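The Great Jumper Shelf Collapse, and what I'm doing about it

Hello again, and happy new year to everyone I haven't bored in person yet! My January job was going to be the loft. Then the shelf in the airing cupboard came down at breakfast with every T-shirt we own on it, so January has been folding instead.

I've always been a stuff-it-in-and-shut-the-door sort of person, but my sister-in-law swears by the flat method (spread it out, smooth it, sleeves in, then fold up from the hem) and I've been converted. A big clear surface makes all the difference. I used to do mine on the bed, where everything sinks into the duvet and comes out wonky. 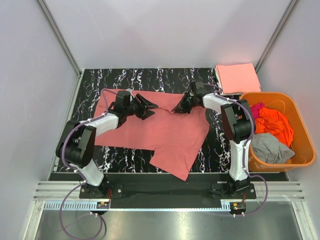
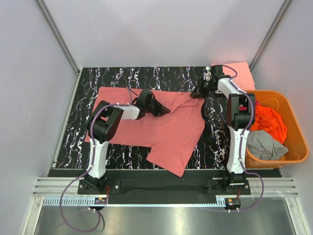

Pink on a black marbled top, with the creases still to smooth out.

Words: Rhonda Turcotte
Thursday, January 20, 2022

Sleeves are my weak spot. They flop off towards you the minute you turn your back, and if you fold the body over before they're sorted you get a great lump down one side. I now do both sleeves first, run my hand from the collar to the hem, and only then start folding. Thin cotton goes in half lengthways and then into thirds. Thicker ones just get halved twice, as I can't be doing with fighting them!

Tomos Howells wrote in after the last newsletter to ask whether you should stand T-shirts on end in the drawer or stack them. I've tried both, Tomos. On end is lovely while the drawer's full, but take out 5 for a weekend away and the rest slump over like tired toddlers. I've gone back to stacks, 4 to a pile, with the ones I like best on top (and yes, the ones underneath never see daylight until May).

If you've got a better way with long sleeves, or with fitted sheets, please send it in. I've got 2 of those still sitting in a ball on the landing.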